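Tue 14 May
By the Warnier hardware desk

Ruren finishes simulated gripper comparison

Ruren has completed the first round of a simulated comparison between two controllers for its two-fingered gripper. The round covered 2000 grasp attempts on household and natural objects laid on a stone-patterned tabletop, with the same arm and gripper model used throughout.

The first controller, Kirero, closes the fingers at a fixed speed and stops at a set force. The second, Chaiyaporn, slows the last 10 millimeters of travel and corrects the wrist angle if one pad makes contact early. Both were given the same start poses and the same views from a fixed camera and a wrist camera.

Object sets included metal spoons, bottles and rough pieces of wood. Spoons were approached at the bowl - a curved target that leaves little flat area for the pads.

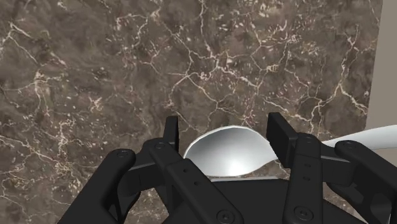
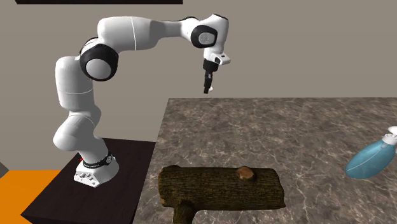 Results

Chaiyaporn held the object for the full test period in nearly 90 percent of attempts. Kirero matched it on bottles but fell behind on spoons, where the bowl tended to turn between the pads as the force came up. Logs gave both controllers trouble. Most failed grasps in that set were placed close to a knot or branch stub, and neither controller uses surface shape when it picks a contact point.

Cycle time favored Kirero in every object set. Ruren did not publish a breakdown by object weight, and friction values were held constant for the whole round.

Next round

A second round is planned for August and will vary friction and lighting. It will use 2714 start poses, including some with the object close to the table edge. Tests on a physical arm are to follow - no date has been set for those.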